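Search this forum Advanced Go

Bimanual data collection: how much start-state variation for deformables?

nbonsu
We are collecting teleop demonstrations for a two-arm policy on the Trultitz controllers. Task is plastic shopping bags: pick from the floor, gather the handles, get them into a clip on a wall hook. We have 524 episodes kept so far. The policy trained on the first batch does fine when the bag starts flat with the handles facing the robot. With anything else it closes next to the handle and then carries on as if it had hold of it.

My question is whether to keep randomizing the start state by hand or fix it to a small set of poses and collect more of each. Bags never land the same way twice, so "fixed" is approximate at best.

dlatch
Keep randomizing. If you fix the poses you will get a nice success number and a policy that only works on those poses. We did this with towels on the Zundimen set and threw out most of it.

korvid_m
Disagree, at least at that size. With 524 episodes and full random starts you have close to one example of everything. The policy averages over grasps and you get the near miss described above. Pick a narrow distribution, get it solid, then widen.

nbonsu
Near miss is what I see in the logs. The gripper width goes to zero, which should be enough to tell the policy it has nothing, but in our data the operators almost never close on air, so it has not seen what to do next.

korvid_m
Then that is your gap, more than start states. Collect recoveries.

sterk_ops
Seconding recoveries. At Sterkbridge we have the operator miss on purpose in a share of episodes, reopen, back off and regrasp. Mask the deliberate miss out of the loss or it will learn to miss.

What does the workspace look like? Camera placement matters a lot for translucent film.

nbonsu
Head camera plus one on each wrist. Head view below. Bags to pick are in piles on the carpet at lower right, and the clip is on the red hook. I left the rest of the corner as it was, fire extinguisher included, on the theory that clutter is cheap variation.
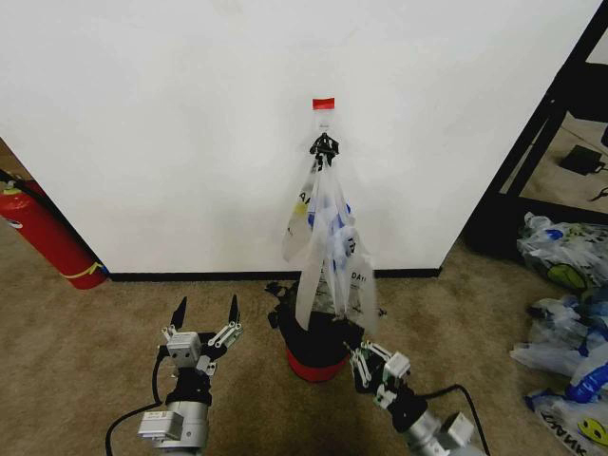
dlatch says static clutter is no variation at all. If the same objects sit in the same place for every episode, the policy can use them as landmarks, and then it fails when the cart is parked two inches over. Move things between sessions or mask the background.

nbonsu
Fair. I had randomized the bags and nothing else. I can shift the base between blocks. The hook is adhesive, so moving that is easy too.

korvid_m
Move the base first and leave the hook. Change one thing per block and write it in the metadata, otherwise you can't tell later which change helped.

dlatch
That is a good way to run an ablation and a slow way to build a dataset. Change both, log both poses, sort it out afterward.

korvid_m
Sorting it out afterward assumes the pose logs are right. Ours were not.

sterk_ops
Also consider splitting the task. Pick and clip are different problems. The clip half needs both arms and much tighter timing. Label the boundary so you can sample the two halves at different rates.

nbonsu
Update from July. I ran 121 recovery episodes with the miss segment masked, base moved between blocks, hook left alone. Retrained with the old data included. Picks from random starts went to 70 percent. The clip step is still poor and I have no number for it that I trust. Next block is clip only, starting with the bag already in the gripper.

dlatch
Start some of those with a bad grip, one handle instead of two. That is what the pick policy will hand over.

Reader comments (3)

pell_r: Is the masking done by hand? We tried using gripper width to find the misses and it flagged every thin-film grasp as empty.

nbonsu: By hand, with a foot pedal marker. Same problem with width here. A single layer of film reads as closed, so I was wrong above about it being enough.

Nic Aodha: Motor current is a little better than width on ours, but noisy. Film is still hard.

Last updated: July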